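Home Shop Builds > Arms and Motion > Two-arm bench cell, pouring and sorting, wiring questions

pliditska_bench
Starting a thread for this so I stop cluttering up the general one. I have two small arms on one aluminum rail at the front edge of the cell, closed on three sides, open toward me. Goal is bathroom cabinet stuff: pick up a bottle, put a lid somewhere, tip a container toward a cup without making a mess. Both arms are teleoperated for now and I record everything to train on later.

What works: both arms home reliably, both wrist cameras come up every time, and I can drive the pair for a full session without a joint dropping off the bus. What doesn't: the right arm sags a little when it is reaching far back with something in the gripper. The left one doesn't get asked to reach that far so I can't say whether it has the same problem.

The frame is aluminum extrusion and the walls are covered with a terrazzo pattern wallpaper. Floor is a marble pattern. I went with busy patterns on purpose. Plain white walls gave me a policy that fell apart the minute I wore a dark shirt near the open side.
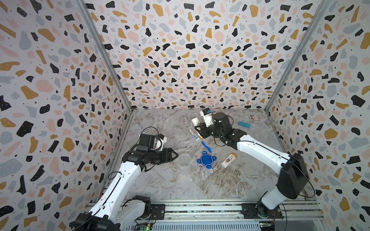
The camera cable on the left wrist is the part I'm least happy with. It needs a loop of slack for the wrist roll, and if I shorten it the connector takes the load. If I leave it long it can catch on whatever is standing on the floor. I have tried a spring clip and a strip of hook and loop and didn't like either one.

Questions:
1. Has anyone run the wrist camera cable along the links the whole way and kept full roll?
2. Is sag at full reach something you fix in hardware, or do you let the policy learn it?
3. Both arms are on one supply right now. Split them?

Rankin
Split them. I ran two arms on one supply for most of a winter and got brownouts whenever both shoulders moved at once. It showed up as random position jumps and I blamed the encoders for weeks. Two supplies, common ground, done.

On the cable, I go along the links and leave the slack at the elbow instead of the wrist. You lose some roll. I limit mine to 90 degrees each way in software and have never missed the rest.

fdaly
Fiachra here, I posted the rail drawings in the other thread. What spacing did you end up with between the bases? If the arms are far apart you're always working at full reach in the middle, and that would explain some of your sag. Move the right base in before you touch anything else.

pliditska_bench
I haven't moved the bases since I bolted them down. They're near the two ends of the rail. I wanted room to get my hands in between. I'll try sliding the right one in this weekend, it's four bolts and a recalibration.

Rankin, noted on the supply. I have a second one in the drawer that came off a printer.

Cukville
Going to disagree about the wallpaper. I did the same thing with a loud pattern and all it bought me was longer training. The network has to learn to ignore every one of those chips. Plain matte gray, fixed lights, and a curtain on the open side solves the shirt problem for a few dollars.

pliditska_bench
It solves the shirt problem if the cell stays in one place. Mine is going to the shared shop in May and the light there is terrible. I would sooner deal with it now.

Cukville
Then change the pattern every so often. One busy wall is still one wall. If you record 1,000 episodes against the same paper, the policy knows that paper and nothing else.

kieu_h
Cukville is right about that part. I use foam board panels and swap them between sessions, 3 sets in rotation. It takes a couple of minutes. I didn't see a difference on easy pick and place, but I saw a clear one on anything with a small target, like getting a lid onto a jar.

Also, question for the OP: are you planning to pour anything real? Clear cups are hard for the cameras. I wasted a lot of time on a clear measuring cup before I put a ring of tape on the rim.

pliditska_bench
Nothing wet. I go through the motion with the container and call it good if it ends up over the cup. Electronics are too close to the floor for me to want water in there. Tape on the rim is a good idea, I'll do that tonight.

Rankin
Speaking of which, get those boards off the floor level. Standoffs and a cover at minimum. Dropping something metal across a live board is a matter of when.

pliditska_bench
Yes, that's on the list. It has been on the list for a while.

b_costello
On question 2, I'd fix it in hardware first. Sag you can measure is sag you can take out. Check the shoulder horn screws, mine had backed out and I was chasing gains for no reason. After that, if there is still some droop with a load, let the policy have it. It sees the wrist camera, it will correct.

fdaly
Disagree a bit. If you're recording teleop, the operator is already correcting for the droop without thinking about it, so the fix is baked into the data. Take the droop out halfway through and your early episodes no longer match the later ones. Do it before you record anything you plan to keep, or leave it alone.

b_costello
Fair. I was assuming he'd do it before. OP, how much do you have recorded so far?

pliditska_bench
Enough that I'd be annoyed to lose it, but most of it is me learning to drive the thing with both hands. I would throw out the first half anyway.

Plan is horn screws first, then move the right base in, then the second supply, then start a clean set. I'm going to try Rankin's routing with the slack at the elbow on the left arm only and compare.

kieu_h
Mark the base position on the rail with a scribe line when you move it. Marker rubs off.

Timoden
Late question, what are you using for the leader arms? I have the same style of gripper and the trigger on my leader doesn't close it all the way. Thin things slip out.

pliditska_bench
Same kit, printed handles. Mine did that too until I recalibrated the gripper with the trigger fully squeezed. The procedure says to stop at first contact and I think that's wrong for thin parts. Try it squeezed and post back.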